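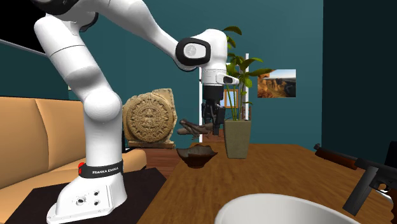 Section 2: Setting Up and Towing the Zondon Net

Search this guide Enter keyword Go

Last updated: August
Posted in August by the Bendley science desk

Read this section with the net in front of you. The leaflet that Zondon packs in the bag was written for someone standing on a dock, and it shows. It calls the net "ready to tow." Ours has never come out of the bag ready to tow, so treat the leaflet as a parts list and use the steps below for the rest.

Before you start

You need the net, the ring, the bridle, the cod end (the collecting jar at the narrow end of the net), the flow meter, the tow line, the weight and a bucket of seawater. You also need the permission of the watch officer, and that means a spoken yes from the person on watch now. A yes from the last watch has expired.

Check the ship's speed yourself. For a surface tow we want no more than 2 knots through the water. The leaflet allows a good deal more and makes no mention of what the mesh looks like afterward. Read the speed log at the chart table, then compare it with the GPS. The two will disagree if there is any current. The log is the one that matters here, provided the paddle wheel is clean. If it reads zero while there is a visible wake, the paddle wheel is not clean.

CAUTION: Do not set the net while the ship is backing, turning or about to start the engine. Ask about the engine even if you can't hear it.

Assembling the net

1. Spread the net on a clean, wet part of the deck. Rinse the deck first. The mesh will pick up paint chips, rope fuzz and cookie crumbs, and all of them look fascinating under a microscope at midnight.

2. Run your hands down the inside of the mesh from ring to cod end. Hold it up to the light and look for pulled threads. Mark any hole with a loop of colored thread and write it in the net book. The repair tape in the Zondon kit is described as permanent. We have picked enough of it out of sample jars to doubt that. Sew small tears instead and leave large ones to the science desk.

3. Lace the net to the ring if it has been taken off. The lacing goes around the ring and through every grommet. Skipping grommets to save time leaves a gap at the mouth, and a sample taken that way can't be compared with anything.

4. Attach the bridle. All legs must be the same length once they are loaded. They may have left the factory equal, but rope stretches, and bridles get stepped on. Hang the ring from the shackle and look at it from the side. If it tilts, retie the long leg and look again.

5. Screw the cod end on by hand until it stops, then back it off a hair and tighten it again. This seats the gasket. If you feel grit, take it off and rinse the threads. Never use a wrench or pliers on the collar.

6. Tie the safety lanyard from the cod end to the eye on the net. The leaflet lists the lanyard as optional. On the Bendley it is not.

7. Hang the flow meter in the mouth of the ring, off center, with the propeller facing forward. Spin it with a finger. It should turn freely and coast to a stop. Write down the starting reading before you do anything else.

Note: The flow meter does not reset between tows. Whoever told you it did may have been thinking of the Talebi meter, now retired. Always write down both the starting and ending readings and leave the subtraction for later, when everyone is dry.

Preparing the tow line

8. The tow line is 110 meters long and lives in its own tub. You will not need anything like all of it for a surface tow. Flake it into the tub so that it runs from the top, and make the bitter end fast to the rail cleat before the other end goes near the net. Check this with your own eyes. "It's always tied off" is what people say shortly before buying a new line.

9. Shackle the line to the bridle swivel. Mouse the shackle pin with seizing wire or a new cable tie. Cable ties go brittle in the sun, and one that held all last week proves very little.

10. Find the depth marks on the line. They are painted on, and the paint wears fastest in exactly the stretch we use most. If you can't tell which mark you are looking at, pull the line in and measure it against the marks on the rail. An honest "unknown" in the log is worth more than a guess that looks tidy.

Setting the net

11. Put on a life jacket and gloves. Clip in if the rail gate is open. Take off rings and anything else that could catch.

12. Station one person on the line and one at the rail. It takes 2 people to set the net in calm water. In any kind of sea, ask for another pair of hands. The net can technically be set by one person, as the Zondon leaflet's cover suggests. Don't.

13. Tell the watch officer you are ready and wait for an answer.

14. Lower the cod end first, over the leeward side, and let the mesh fill and trail aft. Follow with the ring. Feed the line out slowly with a turn around the cleat. Do not throw the net.

CAUTION: Keep your feet out of the tub and your hands clear of the cleat. The pull comes on all at once when the mouth of the net fills.

15. When the ring is clear of the wake, make the line fast and call "net fishing." Start the clock on that call and write down the time, position, heading and speed.

16. Watch the net for the whole tow. The ring should ride just under the surface. If it skips into the air, the ship is going too fast or the line is too short. Ask for less speed first. If you let out more line in the middle of a tow, log it.

Opinions differ on the proper length of a tow. The Somham protocol, which we follow so our samples can be set beside theirs, gives a fixed time and says nothing about thick water. If the bloom is heavy and the net is clogging, a full-length tow mostly gives you a full-length tow of water spilling around the outside of the net. A flow meter that slows down partway is the sign to look for. Cut the tow short and write down why.

Recovering the net

17. Call "net coming in" and stop the clock when the ring breaks the surface.

18. Haul hand over hand, flaking the line back into the tub as you go. If the load feels wrong, stop and ask for the ship to slow down. A jellyfish weighs more than you would believe, and so does a plastic bag full of water.

19. Bring the ring over the rail, then hang the net upright with the cod end at the bottom. Read the flow meter now, before someone bumps it.

20. Wash down the outside of the mesh with seawater from the bucket or the deck hose on low. Start at the ring and work toward the cod end. Washing from the inside adds whatever is in the hose water to your sample. Fresh water will burst many of the softer animals, so keep it away until the sample is off.

21. Unscrew the cod end over a clean bucket. Pour the sample into a labeled jar. The label goes inside the jar, in pencil, on waterproof paper. Marker on the lid is welcome as an extra, but lids get swapped and the ink comes off in alcohol, whatever it says on the pen.

If the numbers look wrong

Reading did not change: the propeller was jammed, usually with weed or a stray end of lacing. Keep the sample, and mark the volume as unknown.

Reading is far too high: the meter may have been spinning in the wind while the net hung on deck. Put a sock over it between tows.

Almost nothing in the jar: check that the cod end mesh isn't torn before you report an empty sea. Repeat the tow if the watch officer will let you. If 2 tows in a row come up thin with a sound net, we are more willing to believe it.

Rinse the whole net in fresh water once the sample is put away, let it dry in the shade and bag it dry. The bag is labeled "breathable." Leave the zipper open anyway.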